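Speaker notes, shared workshop open evening, Brilldale
Talk: Two arms and a laundry rack
Length: 30 minutes, and please let me stop for water

Good evening, everybody, and thank you for coming out. I'm Negin Hashemi, I have the bench at the far end of the Brilldale workshop, and if you've ever walked past and heard somebody apologizing to a sock, well, that was me.

(Pause. Let people find chairs.)

I want to start with why laundry, as I get asked a lot. When I started last August I had a grand plan to make the arms cook. My cousin talked me out of it over one very long dinner, and I'm so glad she did. Cloth is forgiving! You drop a sock and you pick it up again. It is also maddening, as a sock never hangs the same way twice, and for a learning project that's just what you want.

What's on the bench: two arms on one aluminum rail, a camera on each wrist, and gray walls at the back and sides so the background stays put. I bolted the first arm straight to a tabletop and had to redo everything each time it got bumped. The rail was Zohreh Dehghan's idea and I should have listened a month sooner. If you take one thing home tonight, buy the rail first.

(Next slide. Give them a moment with it.)
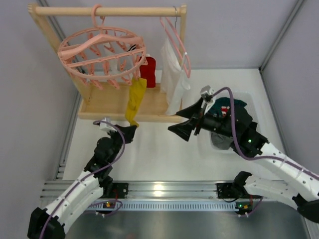 Zohreh says the cables deserve their own talk, and that I should tell you to leave twice the slack you think you need at the wrist. She has a point. I cut my first set to a nice snug length, very proud of myself, and the first time the wrist turned all the way over it pulled a plug clean out. Now I let them stand up in a big arch and tie them down farther along the link.

On to the clips, which I could go on about all night. A sock on a clip hanger is held at the top and loose at the bottom, so the left arm goes in low, at the tip of the yellow one, where there's cloth to pinch and no plastic in the way. Pull straight down and the whole hanger swings and takes its neighbors with it. What works better for me is a slow pull with a little sideways wiggle, the way you'd ease a stubborn label off a jar.

The white piece on the pink hanger is a different animal. It's long and it folds over itself, and a pale garment near a pale wall is hard going for my software. I'm still fiddling with the lights.

(If the room looks lively, tell the story about the Brornier power supply. If not, skip it.)

Numbers, for the people who like them. I drove the arms by hand through 73 practice runs before I let the software try anything by itself. In my last batch of 45 tries on the socks alone, it finished 30. I was so pleased I called my mother. The misses were mostly the fingers closing a hair too early, and I think a softer fingertip will help, so that's the next thing on my list.

Please come up to the bench afterward and ask me anything you like. Stay behind the tape while the arms are powered, and bring an odd sock if you have one. I can always use another color.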